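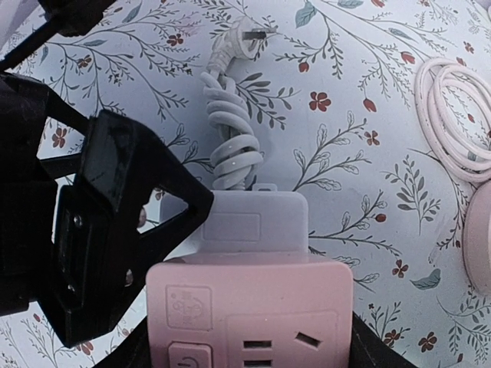
Cómo se pone a punto una pinza robótica

Una pinza robótica es la mano de un robot. Tiene dedos que se abren y se cierran, una placa que la une al brazo y tornillos que mantienen fijas las piezas. En el taller Vurnis hay una célula de trabajo llamada Pastano. Una célula es el espacio donde trabaja una sola máquina, con su mesa, su brazo y su cámara. La tarea de Pastano consiste en coger objetos de casa: enchufes, cables, regletas.

La encargada de la puesta a punto es Liesl Aigner. Trabaja siempre en el mismo orden.

1. Parar la máquina
El brazo se lleva a la posición de reposo y se corta la corriente. Se espera un minuto. Ninguna persona mete la mano en la célula antes de ese momento.

2. Revisar los tornillos
Un tornillo flojo deja que el dedo se mueva un poco hacia los lados. A simple vista ese movimiento casi no se aprecia, pero la punta llega a un sitio distinto del que calcula el ordenador. Los tornillos se aprietan con una llave que salta al alcanzar la fuerza correcta. Si se aprietan demasiado, el plástico puede agrietarse.

3. Limpiar los dedos
Los dedos de esta pinza son triangulares y tienen un hueco en el centro. El hueco reduce el peso. El polvo se retira con un paño seco y después se busca cualquier grieta en los bordes.

4. Comprobar la cámara
La cámara va montada en el brazo, cerca de la pinza, y se mueve con ella. Por eso una parte de la pinza aparece siempre en sus imágenes. Si aparece más arriba o más abajo que en la imagen de referencia, la cámara se ha girado y hay que volver a colocarla.

5. Ajustar el cero
El cero es el punto desde el que la máquina mide todo lo demás. Se cierran los dedos despacio hasta que se tocan y el programa guarda esa posición. Luego se abren del todo y se guarda la otra.

6. Hacer la prueba
Se coloca un objeto sobre la mesa y el brazo repite el mismo agarre 300 veces. En la última revisión, hecha en enero, el contador de Pastano marcaba 3.252 agarres desde el cambio de dedos. Los dedos se sustituyen antes si se ve desgaste en la punta.

Los cables son objetos difíciles. Una caja conserva su forma cuando se levanta; un cable se dobla, se enrolla y cambia de forma en cada intento. Mark Anthony Lumbao, que programa la célula, prueba primero con piezas rígidas y deja los cables para el final.

Palabras útiles
Célula: zona de trabajo de una máquina.
Referencia: medida o imagen con la que se compara otra.
Desgaste: material que se pierde con el uso.

Artículos relacionados
Qué hace el motor de una articulación
Dalisay, el brazo que clasifica tapones
Por qué un robot necesita un botón de parada
Zodorness: así se cambia una correa
Sensores de fuerza para principiantes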